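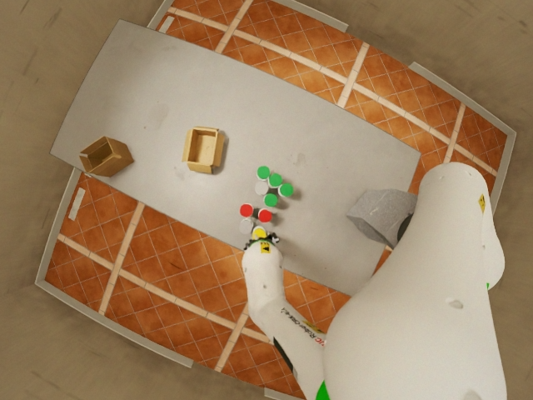
Two open boxes on the gray table, tiled floor around it.

To: Skullis players list
From: Guðlaug Riis
Re: Save files after the December patch

Thanks for the replies so far. I've gone through the ones that came in overnight and I think there are two separate problems getting mixed together.

One of the Hadby group wrote:

> I updated last night and my Nurnedwood save is gone from the menu.
> The older one from chapter two is still there. I had 23 hours in it
> and was nearly at the bridge fight. Is there a way to get it back or
> do I have to start over? I'm on the desktop version, no mods. I did
> have the game open when the update started, if that matters.

It does matter. If the game is open when the update starts, it writes a new index file when you quit, and that index only lists saves made in the old format. The save itself is still in the folder. You can check by looking at the file sizes: a full Nurnedwood save is 1143 KB on my machine, and the empty ones are 215 KB. If you see a big one, don't start a new game yet. A new game takes the first slot it thinks is free, and that may be the slot your old save is sitting in.

What worked for me:

Quit the game completely. Copy the whole save folder somewhere else. Delete the file called index from the original folder and leave everything else alone. Start the game and wait at the title screen until the slot list has filled in. Mine took a couple of minutes and looked frozen the whole time.

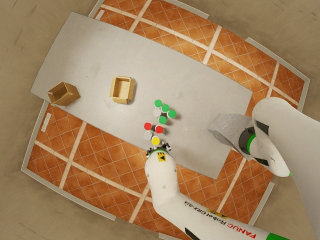 If the save shows up but loads you at the start of the forest, that's the second problem. It hits people who saved at the shrine before talking to Du. The patch moved that checkpoint, and the game now sends you to the last one it recognizes. Your items and upgrades are kept, but you'll have to redo the climb. I don't know of a fix for that. I redid it and it's shorter than I remembered – the double jump makes most of the lower section skippable.

On the other question, about the death counter stopping at 1000: mine does the same and did before the patch. I think it's only the display. The end-of-chapter screen still gave me a higher number.

I'd hold off on the speedrun board until the checkpoint business is settled. Runs from before and after the patch can't be compared through the forest, and I'd like to hear from the people who run that section before we split the category. My own preference is to leave the old times up and label them.

If you try the index fix and it doesn't work, send me the list of files in the folder with their sizes. Please don't attach the saves to a list message, the last batch bounced for half of us.

Guðlaug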